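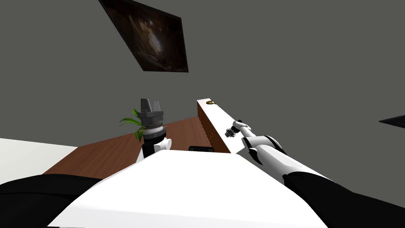
Big dark painting in the dining room: keep the grey wall, or give up and go lighter?

Posted in Home and Decorating > Walls and Paint
1066 views, 3 replies

marrowfat_pea

Hello all, long time reader, first time asking, so be gentle.

We moved into our house in Tanmont last autumn and the dining end of the kitchen has been bothering me ever since. The people before us had painted it a dark grey and I loved it at the viewing. I mean really loved it, I think it's half the reason we put the offer in. Then I hung a painting on it that I inherited from my great-aunt, and now the whole wall looks like a hole.

The painting is an interior, or I've always taken it for one, mostly brown and black, with some paler streaky bits in the middle that might be a window or might be a tablecloth. It's got a thin black frame. I grew up with it over a fireplace on cream wallpaper, where you could see quite a lot of it. On the grey it just sinks. My other half walked past it for two days before noticing it was up!

The table is brown wood with a reddish grain to it and the worktop is white, so there is some lightness in the room, only none of it seems to reach the wall. The window faces north and there's one pendant over the table on a warm bulb.

What I've thought of so far:

Repainting in something pale. I've had a Predero card on the side for weeks and I keep going back to a colour called Oat Husk, but my sister says it will look like a dentist's.

Changing the frame for something gold or at least lighter. I'm a bit reluctant as the frame is as old as the picture, I think.

Putting a picture light over it. I don't want to chase cables into the wall as the plaster in this house is a nightmare.

Having it cleaned. I once wiped a corner with a damp cotton bud when I was about twelve, got a lot of brown on the bud, got shouted at, and haven't touched it since.

I can spend a bit but not loads. I'd rather do one thing properly than four things badly, if that makes sense. Has anyone lived with a dark picture on a dark wall and been happy with it? And if you'd repaint, how light would you go?

Also (sorry, last thing) is there a proper height for a picture near a table? Mine's at my eye level standing up, but we're nearly always sitting down in there.

tidy_by_teatime

Oh please don't repaint yet! I've got a dark dining room and everyone who comes in says how lovely it is in the evening. The trouble is daytime, and that's a lighting problem before it's a paint problem.

I'd start with the light, as it's the cheapest thing on your list and you can undo it. You can get battery picture lights that clip or screw to the back of the frame, no cable at all. Mine's a Skelia one and it charges off an ordinary phone lead. I take it down every few weeks and it's back up by supper. Get one with a dimmer and don't buy it too narrow. You want the bar to be half the width of the picture or thereabouts, otherwise you get a bright blob in the middle and black corners, and with a dark painting that looks worse than nothing. Ask me how I know. I had a tiny one first and it made my poor old landscape look like it was being interrogated.

Tilt matters too. If the surface is shiny with old varnish you'll get glare, so angle the lamp till the shine drops below where people's eyes are when they're sitting. You need two of you for this, one fiddling and one sat in a chair saying left a bit.

On the bulb, I'd say warm is right in the pendant, but go a touch less yellow on the picture itself. Very yellow light on brown paint gives you more brown. If the box says how well it shows colours (it's the CRI number), get one over 90. I thought that was sales talk until I swapped one out and found there was a dog in the corner of my picture. Eleven years I'd had it.

Height: yes, drop it. With a table you're looking from a chair, so mine has its middle at seated eye level plus a hand's width. It looked daft and low for a week and now everyone else's look too high. Just mind it clears the chair backs, or somebody will catch it getting up.

And don't clean it yourself. Truly. The brown on the bud could have been dirt or it could have been the picture.

grout_expectations

paint it white. dark walls are a fad, you will be sick of it in a year and it takes four coats to cover so do it now while you've got the energy. we did ours in Predero trade white and never looked back

marrowfat_pea

Thank you both, though I'm not going white, sorry! I'm too messy a cook. Going to look at the lights tonight.

pelmet_and_proud

I'd go a slightly different way from both of the above, and this is long so get a cup of tea.

I used to work in a framing shop (a branch of Chamoun, if anyone remembers them, they had the green vans) and we had this exact conversation with customers all the time. Somebody brings in a dark old oil, they've hung it on a fashionable wall and it's vanished. Nearly always the trouble is that the wall, the frame and the edges of the painting are all the same darkness, so your eye has nothing to stop at. The colour hardly comes into it. Take a photo of yours on your phone and turn it to black and white. If you can't tell where the wall ends and the frame begins, there's your answer.

You can break that up in three places: the wall, the frame, or the gap between frame and painting. It's the last one people forget. A framer can fit a slip, a narrow inner border that sits inside the existing frame, in a dull gold or an off-white. A finger's width is plenty. You keep the old frame, you can have it taken out again, and you get a bright line all the way round which does a surprising amount. Whether it'll go in depends on how deep the rebate is, so take the whole thing in and let them look at the back. Don't measure it at home and order one online, old frames are hardly ever square.

If you do repaint, you needn't go pale. Pale behind a very dark picture can make it look like a hatch. What flatters old brown paintings is a middling colour with a bit of warmth, so a dull green, a brick, a mustardy brown if you're brave. With a reddish table I'd be looking at green. Predero do one, number 1142, the colour of the inside of an olive, and it's in my hall. It looks horrible on the card. Get the sample pot and paint a big sheet of lining paper, prop it behind the picture and live with it for a few days. Look at it at breakfast and again when the lamp's on. North light will turn it cooler than you expect.

For the cleaning, get a quote from a conservator before you decide you can't afford it. Many of them will look at a photo for nothing and tell you whether it's worth bringing in. Surface dirt is one job and old varnish is another, and the second costs a good deal more. If it spent decades over a working fire there'll be soot on it, and you may be amazed at those pale streaks once that's off. I'd do this before buying a light or choosing a colour, as there's no point matching a wall to a layer of soot.

I agree with tidy about the height. I'd use two hooks as well, set a little way apart, and a pair of felt pads on the bottom corners. On bad plaster I'd use proper plugs and not those little brass nails. Drill slowly with no hammer action, and put a bit of masking tape over the spot first so the surface doesn't crumble.

So my order would be conservator, slip, height, light, and paint last if you still want to. You may find you've gone off the idea by then.

marrowfat_pea

Oh this is brilliant, thank you. I did the black and white thing and you can hardly find the frame at all, it's just one big dark patch with a smudge in it. I'd never heard of a slip. There's a framer two streets from work so I'll carry it in wrapped in a duvet cover and see what they say about the back. I've moved the hooks down on paper only so far (blu-tack and a newspaper rectangle) and the lower one does look better from my chair. Will report back in March if the plaster survives.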